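The Great Cord Roundup

I have been putting off the cord problem since November. Longtime readers will remember that November was when I promised, in this very newsletter, to have every charger in my life sorted by New Year's. Well, it's 17 Apr 2017, the tulips are up, and last week I finally dumped the whole lot out and dealt with it.

If you're new here, hello! This is the part of the newsletter where I pick one miserable household category and sort it out in public so that I can't back out. Previous victims include the spice drawer and the gift wrap. Cords got more requests than anything else on the reader survey, and plenty of you sent in your own horror stories (the reader with a whole suitcase of phone chargers, I think about you often).

My method is pretty much the same for everything. Get it all out, spread it out flat where you can see it, and don't put a single thing away until you know what it is. With cords I'd add one more rule: pull gently. I started out yanking, and a yank turns a loose tangle into a hard little knot faster than anything. Thin audio cables are the worst for this. They'll tie themselves into a figure eight while you're busy looking at something else, and then they slide under the nearest big adapter and you've lost the other end. 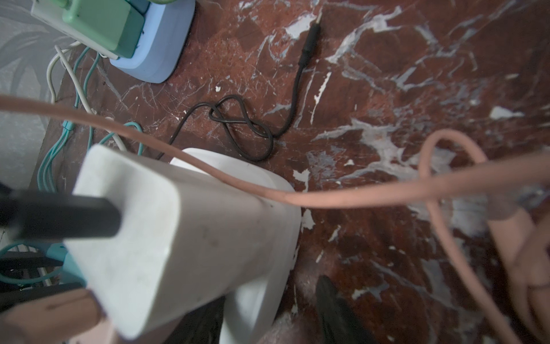

My trick for those is to find the plug first and work backward from there. Hold the plug loosely, let the rest flop, and keep opening up the loops until they fall apart. I got through most of mine while listening to an old radio play, and I will admit I got kind of into it. There's something very soothing about it once you quit being in a hurry.

Big adapters get their own treatment. A heavy brick with a thick cord should come out of the pile early, before you try anything delicate, or it drags every skinny cable along with it. I move the bricks to one side, then the power strips, and only then go in for the small stuff. On my first try I did it the other way around and spent a good part of the afternoon on one pink cable that was wrapped around absolutely everything.

Now, about matching. Every adapter has tiny print on it somewhere, and you want to read that print before you decide what the thing belongs to. A plug that fits is no guarantee that the adapter is right for it, so check the voltage and the amps against what's printed on your gadget. I read mine with a magnifying glass and a flashlight like a jewel thief. When I had a match I stuck a label on it right away, with the name of the thing it powers. "Printer." "Hall lamp." "Keyboard, the good one." My labels are the Wivwood fabric ones, which bend around a cord without peeling. A roll has 90 and I thought that was ridiculous when I bought it – I've already made a good dent.

The ones with no match went in a separate pile, and I gave myself one evening to walk around the house trying to find their owners. Two of them went with things I'd given away years ago! One was for the old Dostow clock radio, which I'd been running off the wrong adapter this whole time. It has its own back now and everybody's happy.

Power strips deserve a closer look than they get. I'd been treating mine as furniture, basically. While you have them all unplugged and out in the open, turn each one over and check the housing for cracks, the slots for any scorching or discoloration, and the cord for nicks, especially right where it goes into the strip. If anything looks off, it goes. Don't tape it, and please don't plug one strip into another one to make it reach (I know, I know, I used to do it behind the TV). And keep the heater on its own wall outlet.

I do love that strips come in colors these days. The square ones are my favorite for a desk, and having a few colors means I can say "it's on the blue one" and be understood from the next room. Same goes for the little plug adapters. White ones vanish on me, and the teal ones I can spot from across the room.

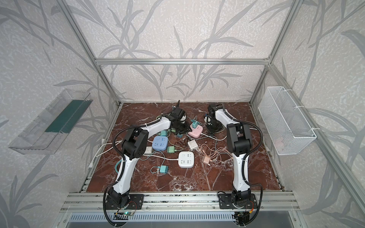

Power strips, adapters and plenty of cords still to untangle.

For storage I went back and forth a lot. I tried zip bags first, one cord to a bag, and it looked very tidy and drove me up the wall, as I never once put a cord back in its bag. What stuck was bins. One for power strips and extension cords, one for chargers, and a small one for audio and anything I'd call "skinny." Inside the bins each cord is coiled loosely and held with a strip of hook-and-loop tape. Don't wrap them tight around your hand, and don't wrap them around the adapter either, as that bends the cord sharply right where it's weakest. Big lazy loops are what you're after. The tape I bought at Gallardo Hardware came on a 65-foot roll and you just cut what you need.

The leftovers, meaning the dead ones and the mystery ones, are in a bag by the door to go to the Flanley recycling drop-off. They take cords and chargers of any kind, and last year's spring collection brought in up to 4000 pounds of the stuff, which makes me feel a lot better about my one bag. Call ahead if you have old battery packs, though, as those have to be kept apart from the cords and they don't take them at the same counter.

A reader asked me whether all this is worth a weekend. I spent two afternoons and one evening on it, and the next morning I needed the camera charger and had it in my hand before the coffee was done. I'd have paid money for that feeling in November.

Next month is the linen closet, so send me your folding tips. I'm especially hoping somebody out there has made peace with the fitted sheet. There are 900 of you on this list now – surely one of you has!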